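首页 > 观点 > 法律与日常

点一下“我同意”，你到底同意了什么

我一直不太相信“自愿”这个词，尤其当它出现在一份由对方起草、由对方保管、由对方解释的文件里。

上个月我续一个存储服务，叫 Itside，用了好几年，谈不上喜欢，只是懒得搬。续费页面最下面多了一行灰字，说继续使用即视为接受更新后的服务协议。我点进去看了。协议很长，争议解决那一条排在靠后的位置，意思很简单：今后有任何纠纷，双方都去仲裁，仲裁地在 Brestari，费用由申请人先垫，放弃以集体方式提出请求的权利。

Brestari 离我住的地方要转两趟车再坐一夜船。我一年付给他们的钱是600块，单程路费就不止这个数。

支持这种条款的人有一套现成的说法。仲裁快，仲裁专业，仲裁保密，法院案子太多，大家分流一下对谁都好。两家公司为一批货吵架，各有各的律师，合同改过好几稿，约定去仲裁，我没有意见。他们谈过，知道自己放弃了什么，也知道换来了什么。可是把同一句话搬到消费合同里，前提就全没了。没有人跟我谈过，我也没有地方可以改一个字。

“你可以不用啊。”这是我听得最多的反驳，也是我最不服气的一句。我把同类服务找了一圈，Tindia 的协议几乎是同一个模子出来的，仲裁地换了个城市，措辞稍微客气一点。再小一些的几家，有的干脆照抄，连别家的公司名都忘了替换。选择当然是有的，只是每扇门后面都是同一间屋子。

算一笔很小的账

假设一家公司每个月多扣每位用户2块钱，理由含糊，藏在账单的“服务调整”里。单看一个人，2块钱不值得写一封邮件。要仲裁，先垫申请费，再准备材料，再请假。正常人会骂一句，然后算了。

公司那边的算术完全不同。用户越多，这笔小钱就越大，而真正会追究的人趋近于零。集体诉讼本来就是给这种情况准备的，把一堆不值得打的小官司合成一个值得打的。条款里那句“放弃集体请求”，堵的正是这个口子。所以每当有人告诉我仲裁条款是为了“提高效率”，我都想问一句，提高的是谁的效率。让纠纷根本不发生在任何地方，确实效率很高。

我也听过另一种辩护，说省下来的诉讼成本会变成更低的价格，最后还是消费者受益。这话在纸面上推得通。我翻了自己的旧账单，Itside 改协议的前后，价格一分没降。也许他们省下的钱用在了我看不见的地方，也许将来会降。我愿意等，但等的时候请不要把它当成已经兑现的好处讲给我听。

签字的手艺

有人说，法律对格式条款并不是没有办法，起草方有提示和说明的义务，没有尽到，条款可以不算数。话是对的，问题出在“提示”两个字怎么落地。

现在通行的做法是加粗。争议条款加粗，免责条款加粗，自动续费加粗，最后整页有一半是粗体，跟全都没加粗一样。再进一步的会弹一个窗口，让你停留几秒才能点确认。我数着秒等按钮变色的时候，眼睛从来没有落在字上，我猜多数人也一样。将来真有了争执，后台记录会写得清清楚楚：用户已阅读，用户已确认。程序上无懈可击，事实上谁都清楚那是怎么回事。

我不太信“再加一道提示”能解决问题。提示越多，责任越往读的人身上推。你没看见，怪你；你看见了还点，更怪你。纸质合同的年代至少有一个好处，厚薄拿在手里是知道的，哪一条不同意，可以划掉，在旁边签个名，对方认不认是另一回事，总归要当面说出个态度来。 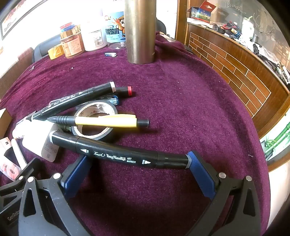 那么应该怎么办

我的要求不高，也不新鲜。

第一，小额消费纠纷里，事先约定的仲裁条款应当只约束起草的一方。纠纷发生之后，消费者愿意去仲裁，公司必须奉陪；消费者想去法院，条款不能拦着。如果仲裁真像宣传的那样又快又便宜，自然会有人选，用不着提前锁门。

第二，地点。凡是面向个人的服务，处理争议的地方应当是消费者住的地方，或者线上。把一个付600块的人叫到 Brestari 去，跟拒绝受理没有多大差别。

第三，裁决结果该公开的要公开。保密对做生意的双方是好处，对下一个遇到同样问题的人就只剩坏处。一家公司被同样的理由投诉了100次，第101个人有权知道。现在的局面是公司每次都在场，积累了全部经验，对面每次都是新手。

有家叫 Bozkurt 的小公司走了另一条路，协议里写明40天内解决不了的投诉，用户可以直接去当地法院，公司不提管辖异议。我不打算替它说好话，一家公司肯这么写，也可能只是因为还没有遇到足够多的官司，规模大了以后改不改，谁也不敢担保。但它起码证明了一件事，这样写，生意照样能做。以后再有人说取消仲裁条款行业就活不下去，得拿出比“活不下去”更具体的东西来。

至于我自己，Itside 还是续了，文件太多，搬不动。我给客服发了一封信，说明不接受争议解决那一条。回信是自动的，感谢我的宝贵意见，末尾附了一行字，继续使用即视为同意。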